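Grasport Community Forum > Methods and Results > Wrist view only vs. wrist plus overhead view, small object pick

netis_lab
Posted January 9, 2025

We wish to report a result from our tabletop pick study and invite comment from other groups. The policy was trained on 774 demonstrations collected by hand guidance. Two versions were compared. The first received the wrist view alone. The second received the wrist view and a fixed overhead view. Each version was given 60 trials on objects and layouts that were not in the training set. The wrist-only version completed nine more trials than the two-view version. All other settings were held equal.

Sterklow_QA
Thank you for posting this. Before the result is cited, we would ask how a completed trial was defined. If a grasp that slips during the lift is counted as complete, a margin of nine can disappear quickly.

netis_lab
A trial was complete when the object had been lifted clear of the table and held until the arm reached its home pose. Slips were scored as failures for both versions.

pilkington_controls
We must respectfully disagree with the reading of this result. Our group ran a similar comparison last February with 654 demonstrations and found the reverse. The overhead view helped most at the start of the reach, before the object came into the wrist view. We suspect that your start poses were too close to the target.

netis_lab
The start poses were drawn from the same range used in training. We accept that this range is narrow, and a wider one will be tested.

Sterklow_QA
Could you also post a wrist view taken near the grasp? It is difficult to judge how much of the target is hidden by the fingers at that stage.

netis_lab
Please find one attached.

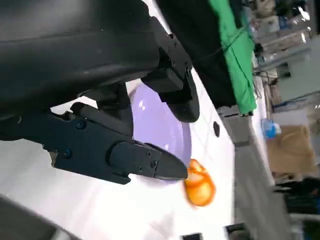

Wrist view with the lower finger pointing at the small orange object. The gripper hides much of the purple plate.

pilkington_controls
Thank you. The target is in clear view of the wrist camera at this range, and we do not dispute its value there. Our objection concerns the first part of the reach, and one close view does not settle it. We would want the failures listed by phase.

Sterklow_QA
We support that request. We would also ask that shiny objects be scored as a separate group, as glare has affected our own trials.

netis_lab
Both points are noted. The failure list by phase will be added to this thread when the scoring has been checked by a second reader.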